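Friday, June 16, 2023
By Siriporn Rungrueang

Flavura packs mixed snack trays for trains and office canteens, and its Vindley site opened its trial room to visitors this week. I went with a group from Khunthong, where we still fill every tray by hand.

We were taken in by the side door, past the packing hall, and given shoe covers. The trial room has two white arms set over a dark grey table. The goods are the ordinary ones from the hall, put down at odd angles with a tray in the middle.
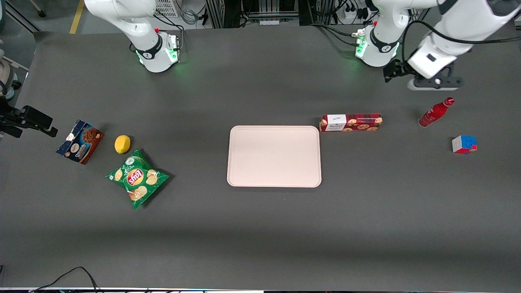 Workplace visits

Flavura has 60 packers on days. The arms are meant for the late shift, which has been hard to staff since the bus times changed. The site says no posts will go. Two packers have moved over to the trial room and spend their time setting out goods, watching the picks and writing up the misses. They get the same hourly rate as before, which came up more than once over tea.

Boxes are the easy part, we were told. Bags of crisps are harder, as the film creases and the fingers have to come down in the right place. Lemons roll. The target is 99 good picks in a hundred before anything goes near the hall, and there is no date for that yet.

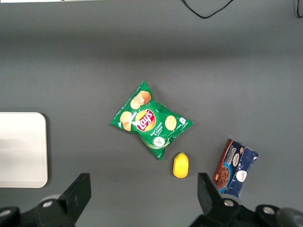

Shanti Sengar told us that her wrists are better since she came off the line, but that she misses the talk, and that a morning of writing up misses is more tiring than it sounds. She would like the two jobs to be swapped round each week.

The manager said he would look at it. Our own site at Grivulitz Road has no plans for arms, though we did ask for a copy of the rota. Parking at Vindley is poor, so take the train.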